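The captain of Nendham Five retired on a Monday, between the second map and the snacks.

The post went up at 2 in the afternoon and ran to 3,000 words, most of them on the subject of wrist tape. By dinner it had 84 replies. Half were crying faces and the rest wanted to know who was getting his mouse.

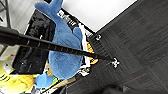
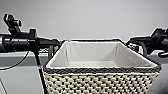
The manager read it on the train back from Basel, where the team had finished ninth in a field of ten. The tenth team had missed its flight.

She called him from the dining car.

"You could have told me first," she said.

"I did. It's in paragraph six."

She scrolled. Paragraph six thanked her, the landlord, and a support player from Skatcombe who had once let him steal a kill in April and never brought it up.

"What will you do now?"

"Coach, I guess. Or stream. My mother says the bank in Awad is hiring."

"You're twenty-three."

"My reaction time is 200 milliseconds," he said, in the voice other men use for a bad scan. "Some kid in the open qualifier clicked on me before I knew I was in the game."

The train went into a tunnel and took him with it. When the signal came back there was a message waiting, and it had nothing to do with his feelings. He wanted to know if the farewell match was paid, and if so, could he play the healer, a role he had spent six years calling furniture.

She wrote back yes to the first and then thought for a long time about the second. The healer they had was worse.

"Fine," she typed. "Bring your own mouse."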